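Re: [dulport-gardens] Slugs again

> Has anyone had luck with the beer traps? I put out 4 on Monday and
> all I got was a drowned beetle. My lettuce is down to stumps.

Oh, I feel for you! I gave up on beer two summers ago (the slugs on our side of Aguirre Street must be teetotal) and went over to wool pellets. The Tukura ones are fine, but a bag vanishes fast if you have raised beds like mine.

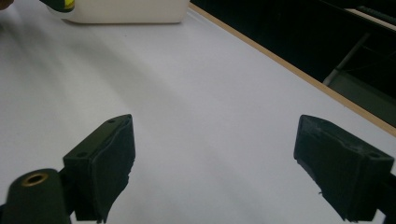 What worked better was going out with a flashlight at ten at night and just picking them off. My best haul was 87 in one go, in May, after rain. Gross, but the beans came through!

Also, water in the morning. I used to soak everything after supper, which was basically ringing the dinner bell for them.

I've got spare lettuce starts if you want some, just holler.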